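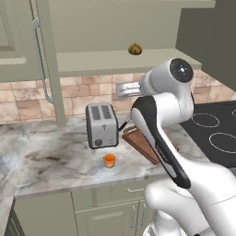
Can a robot make my breakfast yet? Not quite, but it's getting closer than I'd expected

I've been promising you a robot update since April, and I finally have one! I spent a morning over at Jamholm, the little home automation outfit out past the old rail yard, and I came home with four pages of notes, a free pen and a lot of feelings about toast.

The short version, for those of you reading on the bus: they have an arm that can do a fair number of kitchen chores in a simulated kitchen, and a smaller number in a real one. It can't cook you dinner. It can put your cup away, most of the time, if you aren't in a hurry.

Poonam Chauhan runs the kitchen program there, and she started me off at a monitor. Nearly all the practice happens on the computer, in made-up kitchens with counters and cooktops and toasters and cabinets in whatever color somebody felt like that day. (There's a sage green one I would move into tomorrow.) The software arm gets a chore, has a go at it, and gets scored on whether it managed. Then the kitchen gets shuffled a bit and it goes again. They have 265 of these chores on the list now, from "move the cup to the back of the counter" up to "clear everything off and wipe down," and Chauhan told me 59 of them are at the point where she'd be willing to let the real arm try.

I asked what happened to the other 206 and she laughed at me. "Drawers," she said. "Drawers, and anything with a cord."

Cords are the thing, apparently! I had never given one second of thought to a toaster cord in my life. You and I just sort of nudge it out of the way with a wrist. An arm that size has to know the cord is there, has to remember it's there once its own elbow is blocking the view, and has to decide whether brushing against it matters. Chauhan said they had a stretch of weeks last winter when the simulated arm did beautifully with cups and boards and bowls and then swept the toaster along the counter on its way home, over and over, like it was clearing a bar in a western.

After that I got to see the real kitchen, which they call Mutunport for reasons that were explained to me and that I did not follow. It's a plain test room with a counter down one side. Anisa Liew was running the session and she let me pick the chores off a sheet. I picked "put the plastic cup in the sink" because I figured I'd be kind, and the arm did it on the first try. It took 36 seconds. I timed my own attempt afterward and it was under three, but I've had more practice.

Next I picked the cutting board, leaning up against the wall the way everybody keeps theirs. Lay it flat on the counter, please. The first time, the fingers closed on nothing, an inch or so in front of the board, and the arm just waited there very politely until Liew reset it. The second time it got hold of the top edge and brought the board down so gently I found myself holding my breath. Third time, a loud bang. I'll admit I jumped. Liew wrote something down and didn't look up.

So that's one in three on the cutting board, with me watching, and she was quick to say three tries is nothing to go by. Their own log has the board at 25 good runs out of the last 59, which she called "a C minus if the teacher likes you."

What about toast itself? I had to ask. Dropping the bread into the slot is fine in the simulator and so-so in real life, where bread bends and no two slices are the same thickness. Pushing the lever down is a maybe. Getting the hot toast out again is something they aren't trying this year, and I was glad to hear it.

I also called Roxana Văduva, who manages the back room at Dhillon, the bakery supply place on Orchard Street, where they tried out a different arm from a company called Drultau for a couple of months. Her chore was simpler on paper: take empty trays off a rack and stack them on a cart. She liked it okay. It stacked trays all afternoon without complaining, and it also stopped dead whenever a tray had been put in upside down, so somebody had to keep half an ear out for the beep. She sent it back at the end of the trial and says she'd take another look if they sort out the upside-down thing and knock the price down. "My guys flip a tray without noticing they flipped it," she told me, and I think that was the smartest thing I heard all week.

Jamholm is planning an open afternoon later this spring, and Chauhan says visitors can bring one object from their own kitchen to see what the arm makes of it. Nothing sharp, nothing glass, nothing you'd cry over. I'm bringing my grandmother's potato masher, which has a wobbly handle and has defeated several humans. Sign-up is by phone or at their front desk, and kids are welcome with a grown-up.

If any of you have one of these machines at work already, folding or stacking or sweeping or whatever it does, drop me a line in the comments. I'd especially love to hear from anyone in laundry, as I've got a follow-up in mind and a basket of fitted sheets to test it with!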